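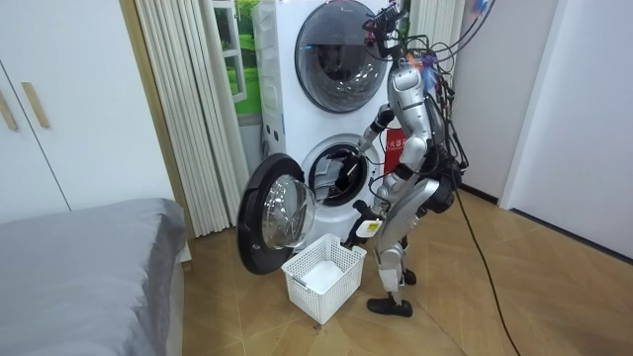
Ottavio Parisi wrote in to point out that the cache advice on this page left out driver updates, and that a stale shader cache was the cause of the stutter in his headset. He is right, and the step has been added.

Clearing the cache on a home VR machine

Close the headset software and any open world client before starting. Zultero keeps a process in the tray; quit that as well.

Delete the contents of the cache folder and leave the folder itself. On the test machine it held 3963 files after a December driver update.

Restart, then load one small world first. Mallside took 689 MB to rebuild. Larger worlds need some 4000 MB free on the drive.

Expect stutter on the first visit. If it is still there after 2 visits, roll the driver back one version.

Cleaning the lenses

Use a dry microfiber cloth, center outward. No alcohol, no glass cleaner, no paper towels.

Store the headset lens side down, away from windows. Direct sun through the lenses can burn the display.

Updated 2025-03-16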